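3.2 Collecting demonstrations by remote control

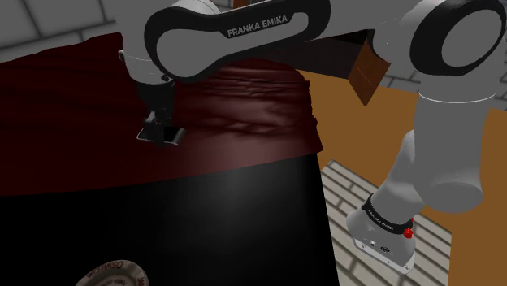

We gave each operator a free hand in how to solve the cloth task, and this turned out to be one of the most rewarding choices in the whole study. The only fixed points were the start (arm above the table, fingers close together) and the goal: the cloth pulled out flat enough for the Ovach score to pass its threshold. Between those two points people did wonderfully different things! Some pinched a fold near the middle and dragged it outwards in one long sweep, while others worked in short tugs and let go often, much as one does with a badly made bed.

All demonstrations were recorded in simulation with the Franka Emika arm, driven through Drukex, our own remote-control layer. The operator holds a small handset and moves it as if it were the gripper; the handset's motion is scaled down by half before it reaches the arm. A thumb switch opens and closes the fingers. We tried full-scale motion first and dropped it within a day, as operators kept pressing the fingertips into the table when reaching for thin folds. Halving the scale made each demonstration slower but far cleaner, and we were delighted by how quickly newcomers settled into it.

Five operators took part, two of whom had never steered a robot before. Each had a practice session that was not recorded. In total we kept 455 demonstrations, of which 300 were used for training and the remaining 155 held back for testing. A demonstration was thrown away only if the cloth left the table altogether or the simulator reported a fault. Clumsy but successful attempts stayed in, including those with several missed grasps, and Section 5.1 shows how much the learned controller gained from seeing people recover from their own mistakes.

Cloth is a lovely material to study and a hard one to simulate. Its folds hide one another, and a small change in where the fingers close can alter everything that follows. We therefore varied the starting shape for every run by dropping the cloth from a random height and letting it settle for 200 simulation steps before handing over control. Friction and stiffness were also varied, within the ranges listed in Appendix B. The room around the table was kept plain in the practice sessions and furnished in the recorded ones.

Figure 4. The simulated arm at the cloth task, with the two fingers held close together at the surface of the maroon fabric and raised folds to their right.

Each recording stores the joint angles, the finger opening, the handset pose and the camera view, up to 3000 time steps per run. Ravindran Kurup and Estrella Bautista then marked the moments of grasp and release separately, and where their marks differed we took the earlier one. These marks are not shown to the controller during training. They serve only to split the runs into stages for the comparison with Mident in Section 4.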